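The Spare Bed at Odinholm: A Gallery of Folding, With Interruptions

Every house has a bed that isn't slept in so much as filed upon. Ours at Odinholm is in the back bedroom, and between October and February it takes delivery of everything that has come off a line, out of a suitcase or down from a high shelf. Once a year, when somebody is coming to stay, it has to become a bed again. This year the somebody was Miloslav Ďurica, who was due on the late afternoon bus and is a man who notices bedding.

What follows is the usual gallery. Regular readers will remember the airing cupboard (54 comments, most of them about fitted sheets, several of them rude). Click through at your own pace. We certainly went at ours.

1. The black things

Black clothes are the worst to fold and everyone knows it. You can't find the seams, you can't tell the front from the back, and a sleeve can lie there quite happily pretending to be a hem. Slavica Bošković's rule is to spread each one out on something pale before making any decisions about it. A light blanket does nicely. 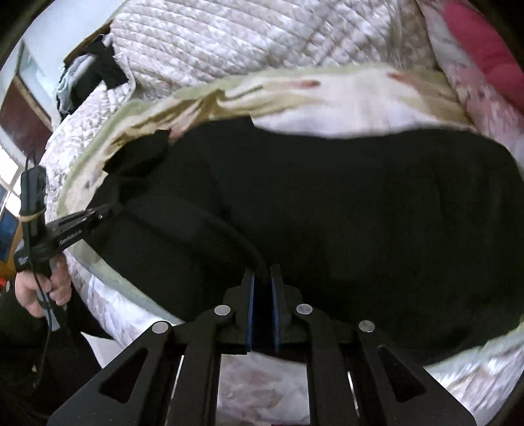

Slavica also holds that you should flatten from the middle outwards, and that anybody who starts at a corner was badly brought up. I start at a corner. We have been friends for nine years and have agreed to do our own piles.

The other difficulty with dark clothing is that it breeds. You fold two tops, turn round to put them on the chair, and there's another little heap further up the bed that you would swear wasn't yours. Edin Petek's answer is to put the whole lot in a drawer and close it with his knee. His drawers are a disgrace, but he does get to lunch on time.

2. The blankets, and whose idea they were

The fleece blanket with the green border came from a market stall in Prernitz, where I had gone for a colander. I make no apology for the flowers. It is the warmest thing in the house and the cat will not hear a word against it, though it does collect lint like a hobby, and anything black that has rested on it for more than a minute wants a going-over with the roller.

Quilts are another matter. The pale one is perfectly well behaved until you try to get it into a bag, at which point it doubles in size. Borislav rolls his. I used to think this was showing off, but a rolled quilt stays put at the end of the bed, and a folded one slides on to the floor at about three in the morning and takes your dressing gown with it.
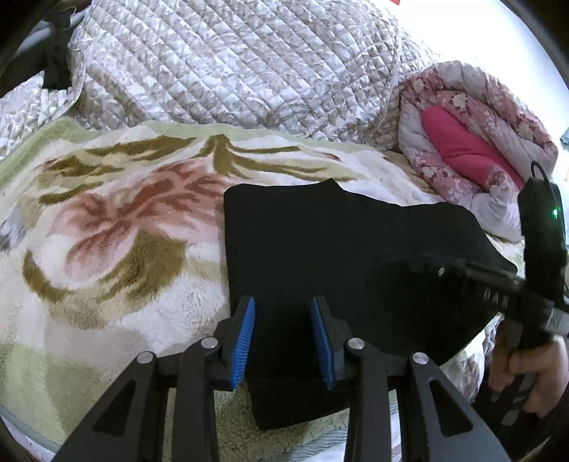 For anyone who wants to have a go, the way we were taught to fold a plain top is this. Lay it face down and smooth it. Bring in one side as far as the shoulder, then the other. Turn the bottom up to the neck, and once more if your drawer is shallow. Blagoje Krasniqi allows 10 seconds for the entire business, and his look as though they've been folded in 10 seconds.

Mine take longer and look much the same.

3. The remains of the afternoon

By four o'clock we had a stack for the wardrobe, a stack for mending and a third stack that Slavica refused to discuss. The quilts went on the landing. The flowered blanket stayed where it was, on the grounds that Miloslav would be cold, and also that I was tired of moving it.

He arrived at ten to six, looked at the bed, said the pillow was on the wrong side and slept until nine the next morning.

Next gallery: the cupboard under the stairs at Besson, as soon as Edin has found the torch. Please don't send any more advice on fitted sheets.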